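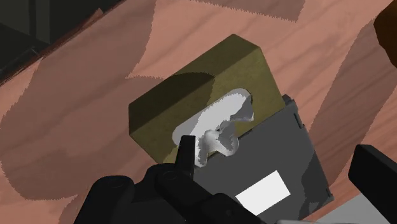
Green tissue box on a wood-grain top.

Betis Table Oil – 1,000 mL tin
Clear, satin finish. For indoor tables, benches, desks, shelves. Not for floors, not for decks.

In stock at the Flotuvport warehouse. Pickup or post.

What it is
A wipe-on oil for bare or previously oiled timber. Two coats on most jobs, three if the wood is thirsty (old pine, anything sanded right back). Brings up the grain and warms the colour a bit. Won't give you a high gloss, so if you want gloss look at the Tapia varnish instead.

What it isn't
Not a stain. Doesn't hide scratches. Doesn't stick to varnish, paint or laminate – if you're not sure what's on there, put a drop of water in a corner. Beads up and sits there, it's probably sealed and you'll have to sand first.

How to put it on
Sand to 180, then 240. Vacuum, then wipe with a barely damp cloth and let it dry.
Stir the tin. Don't shake.
Lint-free cloth, thin coat, with the grain.
Leave 15 minutes, wipe off everything that hasn't soaked in. Everything. Sticky tables are nearly always from skipping this.
Overnight, then second coat the same way.
Light use next day. Keep hot mugs and wet glasses off it for a week.

Paper tissues are no good for wiping off, they shred and you end up picking white fluff out of the finish. Old cotton T-shirt or the Clisturora cloths, sold seperately, pack of 12.

Rags – please read
Oily rags can heat up and catch fire by themselves. Lay them flat outside to dry or soak them in water before they go in the bin. Never leave them scrunched up.
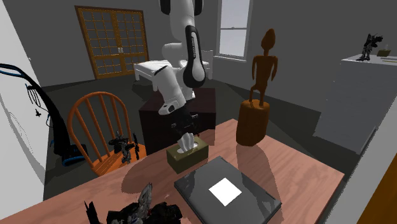 Coverage on a normal dining table is good, one tin will do top and legs with plenty left for touch-ups. Rough-sawn timber drinks a lot more. Lid back on tight and it keeps, though a skin may form once the tin is half empty. Lift the skin off and use what's underneath.

Colour
Goes on honey, dries clearer. Pale woods turn slightly yellow over the years, reddish woods go deeper. Try it on the underside first. We can't take back opened tins becuase you didn't like the colour.

Looking after it
Damp cloth, mild soap. No spray polish. Fresh thin coat when it starts looking dry, usually once a year for a kitchen table.

Reviews
Giorgia Marras – Did my desk and the bookshelf. Smell hung around for two days, open a window. Lovely colour.
Arben Babić – Fine but the lid is a pain. Needed a screwdriver.

Postage
Goes by road only, no air. Next delivery of the small tins is due in February. Trade orders, ask for Vlasta Kneževič at the counter.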